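**Subject:** Re: [flistdale-shop] Clearing the tables and the floor

July 26, 2020

Felicja Głowacki wrote:

> Can we agree on what stays out overnight? I went looking for the small cable ties again and gave up. Also, is the blue bin for parts or for trash? I have heard both.

Felicja,

The blue bin is for parts. Trash goes in the mesh wastebasket on the floor, paper included. I'd like to keep it that way so that a dropped screw doesn't leave with the crumpled paper.

For the tables, my proposal is that trays can stay and drinks can't. Cups go back to the sink at the end of the day, clear ones especially, as they are easy to knock with an elbow. The perforated tray can live on the tan table.

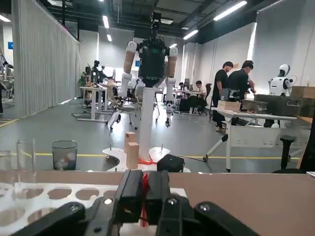 The ties are a separate matter. We bought a bag of 2,000 from Marar last October and they have been turning up all over the shop ever since. I have a divided box from Belidov with 13 compartments that would take the ties, the straps and the short cables. Wood blocks can go on the shelf under the window – please don't leave them on the floor overnight.

The big brown tabletop needs a wipe more than anything else. It has scuffs and smudges on it, and a few white specks. A damp cloth first, then the Privico cleaner if the smudges don't lift. No scrub pads. The bin can stay on the right, toward the back, where people can find it.
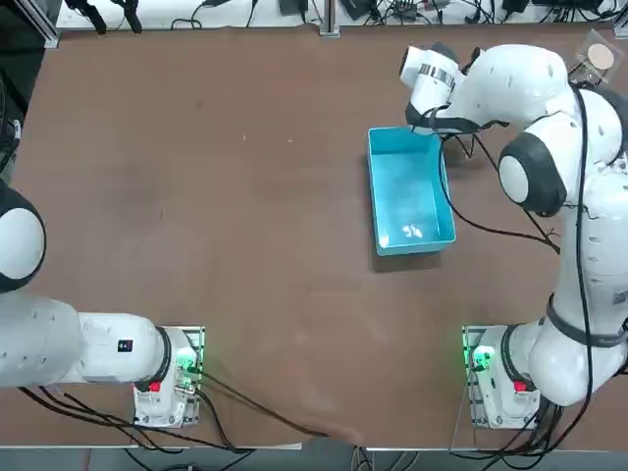 Felicja answered off list that she is fine with the box but wants the parts bin emptied every 2 days, and that the cleaner leaves a film unless you go over it again with plain water. Both noted. I'll write the bin into the closing list as item 77, after the lights.

If you have ties in a drawer or a coat pocket, put them on my desk and I'll sort them.

Bình Thái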